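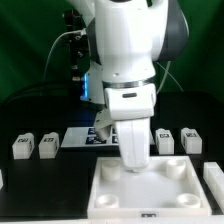 Back from the break with a thread on timestamps, the least glamorous field in any message and the one that ate my December.

The setup, for anyone new: there's a job where an arm has to get tagged blocks to a tray and stand them up where they belong. The blocks carry fiducials. Perception finds the tags, the planner picks a path, the controller follows it. Three boxes on a whiteboard with arrows between them. I have grown to distrust the arrows.

Perception runs on a machine called Elwood. The controller runs on a machine called Kramer, because it comes in through the door at full speed and doesn't care what you were doing. Between them sits Botby, our task runner, which I wrote and therefore can't complain about in public. Watch me.

Symptom: the approach would be lovely, the last bit of the descent would be lovely, and then the fingers would arrive next to where the block used to be according to a version of history only Elwood believed in. Off by a couple of block-corner widths. Always toward wherever the arm had just come from.

That last detail should have told me everything. I wrote it down in my notes, underlined it, and then spent a week on camera calibration.

In my defense, recalibrating feels so productive. You put the board down, you move the arm through a lot of poses, you get a residual, the residual is small, you feel like an adult. I did this several times. The residual got smaller. The misses stayed exactly where they were, like houseguests.

Then I blamed the planner. Grakomport is our wrapper for planning and it has a config file long enough to hide a body in, so it's always a suspect. I turned smoothing off. I turned it back on. I changed the goal tolerance to 2 mm and it dutifully missed with more confidence.

(Grakomport if you're reading this, sorry. Also please stop printing "plan OK" when the plan is to do nothing.) 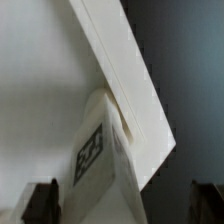
My next theory was tag quality in the wrist view, and I still think it was a decent theory. Up close everything the detector likes goes away. The block is nearly on top of the lens, the border goes soft, the cells inside it melt together. You do get a bonus tag on the neighboring face, but at an angle so steep it's a gray smudge, and a smudge is the kind of thing a detector will occasionally report with a straight face. So I added a rule: if the face is turned too far from the camera, drop the detection and let the filter coast on the last good one.

Good rule. It's staying in. It made the problem worse.

Why worse? Coasting means trusting an older pose. An older pose is fine if you know how old it is. Botby thought it knew. Botby was stamping each pose when the message arrived at Kramer. When the shutter fired was a fact that Elwood had, held briefly, and threw in the trash.

So a frame would get captured, sit in a queue, get debayered, get detected, get published, get received, and at the very end of this long and eventful life Botby would slap "now" on it. Then we'd look up where the wrist was at "now" and multiply the two together. Correct math, wrong wrist.

On a quiet day the gap was 80 ms and you'd never notice at descent speed. On a day when someone was also recording every stream to disk, I logged one at 900. You can get a lot of moving done in that time. Kramer certainly did.

And the reason the fixed camera never showed any of this: it doesn't move. Its transform to the table is the same in any year you care to look it up. I'd been using it as my "known good" for a week. It was known good in the sense that a stopped clock has very low jitter.

The fix is boring. Stamp at exposure. Carry that stamp through every stage untouched. Keep a buffer of joint states and interpolate to the stamp when composing the pose. If the stamp falls outside the buffer, refuse, loudly, in a message a tired person can read.

I spent longer on the wording of the refusal than on the interpolation. It used to say "TF lookup failed." It now says which camera, how old, and what the oldest joint state on hand is. I recommend this. Future me is not a bright man and needs it spelled out.

Also had to sync the clocks on Elwood and Kramer, which I had assumed was done, because there was a wiki page about it. The page described how one would go about doing it.
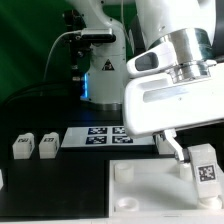 With the clocks agreeing I went back and replayed the old logs through the new code, same frames, same joint states, only the stamps changed. The misses lined up along the direction of wrist motion and then mostly collapsed. What's left is a small constant offset that I'm prepared to call calibration and deal with after lunch. Some lunch in February.

People will ask why not stop the arm, take the picture, then go. Yes. That works. I tried it as a sanity check, and it should have been the first thing I tried instead of roughly the ninth. If your error vanishes when you hold still, it's time, and you can leave the calibration board in its drawer.

The cost is that you stop and stare at every block like you've walked into a room and forgotten why. For a bench job, fine, do that and go home early. I want pose updates during the approach, so no.

Related thing I found along the way: the wrist detector was set to publish at 10 Hz and the filter was tuned as if it ran a good deal faster. Neither one was wrong in its own file. I've moved both values into one file, where they can disagree in front of me.

Still open: contact. When a fingertip is touching the side of a block, the block may shift, and the filter's motion model says blocks are furniture. I'd like it to loosen up when we expect contact, and tighten again after. Botby knows which phase it's in. It has simply never been asked to tell anyone.

Also open: the tray hides things. Raised walls, pegs, and a large white hand coming in over the top. From some poses the fixed camera gets a lovely look at the hand.

Replay script is going up once I take out the hardcoded path to my own desktop. If you've got an eye-in-hand camera and a miss that points back the way you came, go check who's writing your timestamps before you touch anything else.

Okay, that's the thread. Going to go fix the wiki page.

Posted Jan 6, 2025

Filed under: Robotics / Perception & Control

Home Threads Replies Media About

Recent from this author
Your filter is tuned for a sensor you don't own
"Plan OK" and other lies from my terminal
Fiducials at grazing angles, a grudge
Why Botby has a retry limit now
Things I have named config_final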